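The Stamp Clerk

Four in the afternoon and the planner still wouldn't commit. It had the goal, it had the reach, it had a perfectly good path to the paper. And it sat there printing the same line into the log, over and over, grey on black.

CONTACT UNCERTAIN. REPLANNING.

She scrolled back to the demonstrations. Again.

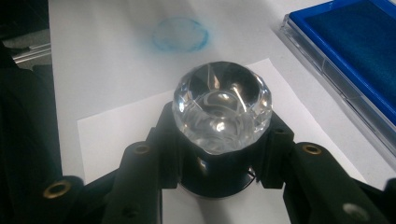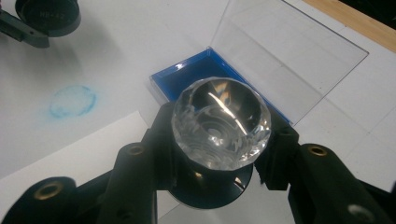
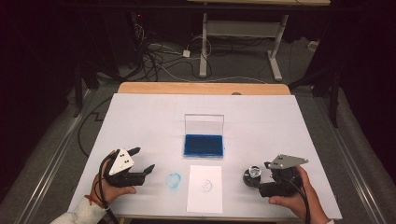 Stamp, ink pad, blue ring. Views from the Trotadton demonstrations.

The job was stupid. Ink the stamp, stamp the paper, put it down. The district registry at Nirkine wanted it for the land forms, 2,000 of them in boxes, all needing the round blue mark before anybody would file them. A kid could do it. A kid would do it crooked and laughing and be done by supper.

The planner was called Lazăr. Somebody before her had named it, and the name was in every config file, with the little hook over the a that broke the build on the old machine every single time.

It was the knob. Had to be. Clear glass or clear plastic, whatever it was, facets all the way around, and perception just fell into it. Every facet handed back a different bit of the room. Depth came out as confetti. In one pass the knob was a hole in the table. In another it was two knobs, one inside the other, and Lazăr very politely asked which one she meant.

Fine. Forget the knob. Track the black part.

She masked the top, fit a circle to the base, tied the grasp pose to that. Twelve lines. Ran it. The estimate jumped, settled, stayed. Good. Good good good. Coffee — cold, drank it anyway.

REPLANNING.

"Oh come on."

Different reason this time. She opened the scene graph, and there it was, a second target. The smudge on the board, pale blue, round, right size. Lazăr had been asked to find where the stamp goes and it had found a place where a stamp had clearly gone. It liked that place. Scored it higher then the paper.

She sat back.

Not wrong, was the thing. If you showed up knowing nothing, and somebody said put the mark where the mark belongs, and you saw a blue ring sitting on the white board — well. You'd think that was it. You'd think people before you had known what they were doing.

She typed a rule. Target must lie on paper. Deleted it. Rules like that piled up, there were 18 already, half of them fighting. Typed a cost instead, paper edges in, board marks down. Let it weigh things up for itself. Saved. Forgot the semicolon. Saved agian.

Almost seven. The lights down the hall had gone off and come back on for the cleaner's cart and gone off.

Ran it in the simulator first. The little gray hand went to the pad. Pressed. Lifted. Moved over the smudge, and stopped there, hanging, two whole seconds, and she found she was holding on to the desk.

Then on. To the paper. Down.

PLACED. CONFIDENCE 0.7.

She read the log all the way through, slow for once. Between the pad and the paper there was one extra line, one she hadn't written and couldn't find in the code when she went looking.

CANDIDATE REJECTED. KEEPING NOTE OF IT.

She left the window open, got her coat, and went to find out who had named it.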